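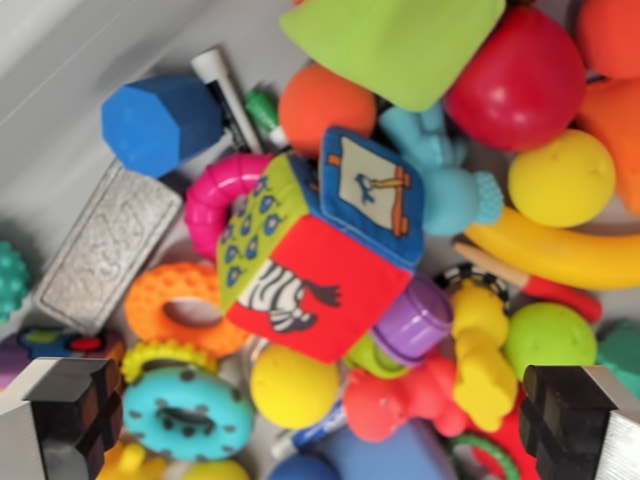 Figure 7.1 Fingers open over the toy bin, Mahuika cell.

Chapter 7: Looking After the Fingers

I learnt gripper care from Shona Katene, who ran the picking cell at Drulstead when I started there. She had me spend my whole first morning on two rubber pads and a torque key, and I was a bit cross about it. I wanted to write code! By October I'd stopped being cross, having lost 19 shifts' worth of picks to a pad that had come up at one corner.

So we're going to spend a chapter on the last few centimetres of the machine. You've already set up the arm (Chapter 5) and the wrist camera (Chapter 6), and I'll assume both are behaving.

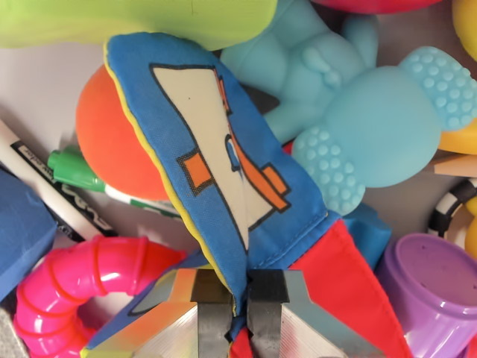 Pad wear is what I look at first whenever a cell starts dropping things. A ball will often forgive a tired pad, but cloth is much fussier - it creeps, a few threads at a time, and then it goes. When the pads have a fold of blue and red cloth between them and nothing stiffer to squeeze, you find out quickly what state the rubber is in. I always use the fabric toy for my grip check, and I write the result in the log before I do anything else.

Our log for the Mahuika cell has 3,545 entries in it, most of them mine and most of them dull. Please keep yours dull too. Date, pad set, grip force, and whether the toy stayed put for the full hold.

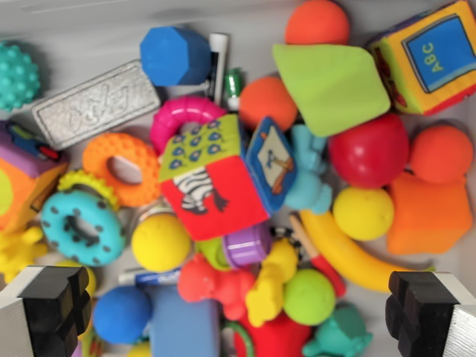
Add a line for anything you changed, even if you changed it back. Ruby-Lee Katene once traced a week of odd grips to a force setting I'd nudged up to 126 and forgotten to write down (she was very nice about it, which made it worse). We'll work with the Zolto controller in this chapter, but if you have an Irnent one the menus are close enough that you won't get lost.
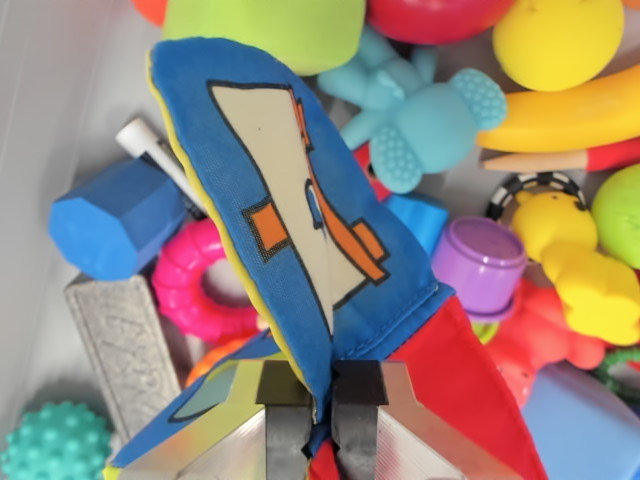

7.1 Taking the pads off

Park the arm, isolate it and hang your tag on the switch. Then loosen the left pad first, half a turn at each screw, and keep the screws in a dish. I use a jam jar lid.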